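Table finish, part two: the top coat

The worktable top is a Cenden blank, 1,386 mm long, bought unfinished. In part one I sanded it and put on the first coat of Kuletti hardwax oil. It then sat until December, longer than the tin recommends, so I keyed the surface again with a gray pad before going further.

The color is where I wanted it. Oil usually drags pale wood toward yellow, and I used the white-tinted version to hold it back. The grain still reads clearly, including the long wavy bands across the middle, and the sheen is matte.
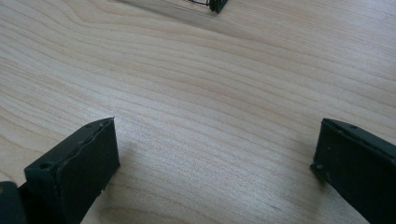
Second coat

Coverage on the tin is stated for bare wood. A second coat takes far less, and most first attempts go wrong by using too much. I put on a thin film with a white pad, waited 7 minutes, and wiped off everything that would come off. Wipe with the grain — cross-grain wiping leaves streaks that only show under a low lamp.

Curing is slower than drying. The surface can be touched the next morning, but I kept metal off it for the full period on the tin.

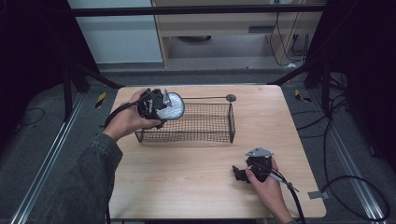

Wire baskets are hard on an oiled top. The load goes into a few thin contact lines, and any burr on the wire will cut the finish the first time the basket is dragged. The dark mesh one has a square grid and a thicker rim, and it sits straight on the wood, so I went over the underside with 200 grit and felt for snags with a cotton rag. Four felt dots would also work, but they collect dust and come off.

The frame needed less attention. I retightened the bolts after the top went on and left the Keskinen leveling feet alone, as carpet hides small errors anyway.

Total cost for the finish was higher than for lacquer, mostly the oil.

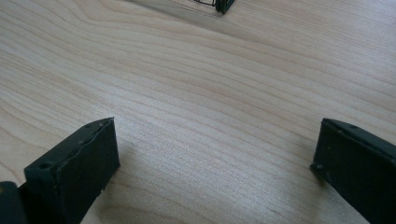
The advantage is in repair. A scratch in lacquer means sanding the whole panel, whereas oil can be patched locally and blended with a pad. I have kept the remainder of the tin, decanted into a smaller jar to limit the air above it.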